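Nirkell open day - who went, and was it worth the drive?
General Chat > Events and Meetups
Page 1 of 1

pellet_stove_pete
I've been home for an hour and I'm still grinning, so I'm starting the thread. Went to the Nirkell open day this morning with my daughter, got there right as the doors opened and stayed until they were stacking chairs. If you've never been, it's the long brick building behind the old Vasiliu warehouse, and the parking is terrible. Go around the back.

There's a lot going on inside. The palletizing cell was running by the entrance, the sewing people were upstairs (skip it if you don't like stairs, the elevator was for staff only), and then at the far end of the ground floor was the two-armed station, which ate up most of our visit. They call the setup Tenel. Two arms at one table, a wire shelf full of drinks and chips, and a person working the table with them and changing things between rounds. We got a spot right up at the rope and I didn't want to give it up!

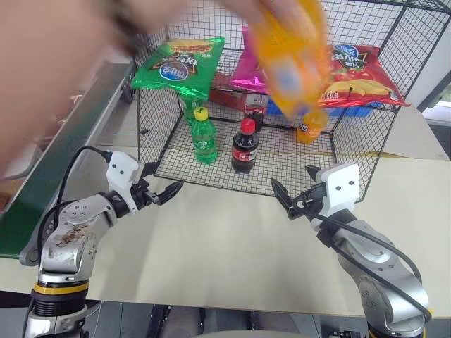 Tenel table, snack round. Hand and chip bag moving too fast for the camera.

Lingyun Lu was running the talk and she's terrific. She doesn't talk down to the kids at all. My daughter asked why bags are harder than bottles and got a full five-minute answer with a bag of chips passed around so everybody could squeeze it. Short version: a bottle is the same shape every time you look at it, and a bag is a different shape every time anyone breathes on it. When a bag is hanging over a wire edge you have to decide where to pinch, and if you pinch the puffy part it just slides off.

Anyway, who else was there?

marguerite_k
We were! Second group, the 11:00 one. I thought the bottles would be the boring part and then I got completely hooked on watching the fingers line up on a cap. They come in so slowly you find yourself leaning with them. My husband says I was holding my breath.

We didn't get Lingyun, we had Pavithra Palaniappan for ours. Also very good, a bit drier. She spent more time on the grippers and less on the snacks. She told us they've gone through 4 sets of fingertips this year, and that the narrow ribbed ones they have on now were the first ones that could hold the edge of a bag without chewing it up.

torque_and_tea
I'll be the grump. I went, I enjoyed the building, and I thought the two-arm demo was the weakest thing on the floor. It's slow. The palletizer by the door was moving real boxes at a real pace and hardly anyone was stopping to look, and meanwhile there's a crowd four deep around a table with chips on it. I've worked around conveyors for most of my life and if anything on my line moved like that I'd be walking over to see what was broken.

Not saying it's bad engineering. I'm saying if you invite the public in, show them something finished.

pellet_stove_pete
I hear you on the speed, but I liked that it wasn't finished! I can see a palletizer on any factory video. In our round they had a grab that didn't take and Lingyun just stopped, pointed at the bag and walked everybody through what she thought went wrong. Then they reset and tried again. I got more out of that than I would have from ten perfect ones.

Also the belt next to the table was off the whole time we were there, did you ask about it? I meant to and forgot.

torque_and_tea
I did ask. It's left over from a different job on that table, a sorting thing, and they keep it there because it's a pain to move. They only run it on weekdays. The green belting is nice stuff, by the way, good grip and easy to wipe down. See, I can be positive.

hollis_bench
Going to disagree with torque a little bit. Your palletizer sees the same box all day. It knows the box, it knows the pallet, it knows where the corner is. A mixed shelf is a whole different animal. Just in Pete's picture you've got cola behind cola, an orange soda standing under a hanging bag, and a green one off to the left. Getting the front cola is one problem. Getting the back one without clipping the front one is another problem, and you're reaching into a wire box with mesh on top and at the sides while you do it.

I do small fixtures for a living and I would not want to quote that job.

torque_and_tea
Fair. I'll give you the back bottle. I still say slow.

marguerite_k
Does anyone know why the shelf is wire? My guess was so the audience can see in. It did look a lot like the cube things I have in my closet.

hollis_bench
Those grid panels are cheap, they clip together in minutes and you can rebuild the thing in a different size after lunch. If an arm bumps one, big deal. I'd do the same. Seeing through it is a nice bonus, though wire mesh can be a headache for some cameras. I didn't get a chance to ask how they deal with that.

quietcorner22
Hi all, I wasn't there, my bus didn't show up. Two questions for the people who were. Is it okay for a seven-year-old who hates loud noises? And was there a handout? I saw someone mention a booklet on another thread.

pellet_stove_pete
The two-arm table is quiet, more of a hum than anything. The palletizer has a hiss and a clunk to it, and it's right as you walk in, so I'd go past that one quickly or bring ear covers. Mine is nine and didn't mind. Upstairs was the loudest part for us, mostly people talking in a room with a tin ceiling.

Booklet, yes! It's stapled, with a blue cover, and they had a stack on the sign-in desk. They ran out before noon. I've got a spare and I'm happy to mail it.

marguerite_k
The man at the sign-in desk told us 898 people had come through by early afternoon. I believe it, judging by the line for the bathroom.

If you want the booklet for the robot part, the Tenel pages are near the back. There's a nice drawing of the wrist that shows how the cable gets looped up over the arm to stay out of the way when it turns. I'd been wondering about that cable the whole time I was standing there.

hollis_bench
That loop is a classic. Too short and it yanks, too long and it catches on everything. You find the right length by getting it wrong.

I also liked that the arms looked used. One of them has stains and scuffs on it and they hadn't bothered to polish it up for company. It looked like my shop.

torque_and_tea
Agreed on that, and mark it down, I've agreed with Hollis twice in one day. Clean machines make me nervous.

One real complaint, though, and it's for the organizers if they read this. The rope was too close to the table on the window side. I saw a kid reach over it. The staff were on it right away, but move the rope back a couple of feet and put a step behind it for the short people.

pellet_stove_pete
Yes to the step! I had mine on my shoulders for half of it and my neck is letting me know.

quietcorner22
Thank you Pete, I'll message you about the booklet. Is there going to be another one? I'd hate to wait a whole year.

gestodel_fan
Lurker here, made an account for this. There's a smaller evening in October, over at Gestodel, room 122. It's a talk first and then a demo, and the sheet by the coffee urn had Pavithra's name down for it. You do have to sign up, and I believe it's limited to 2 seats per household. They're supposed to bring one of the Tenel tables over on a truck if they can get it through the door.

I went to the one at Gestodel last spring and loved it. Small room, folding chairs, you can ask whatever you want and people stick around afterward. They let us pick what went on the shelf. Somebody put a banana up there and we all went nuts when it got picked.

marguerite_k
Signing us up tonight. I'm bringing a bag of marshmallows for the shelf and I want to see what those fingers do with it.

torque_and_tea
I'll come if somebody saves me a chair near the front. And I'm bringing a stopwatch.

hollis_bench
Of course you are. I'll save you the chair.

pellet_stove_pete
Count us in too. Changing the thread title once the sign-up page is working, it was giving me an error when I tried it just now. If anyone gets through, please post the link!

Thread started Saturday, September 23, 2023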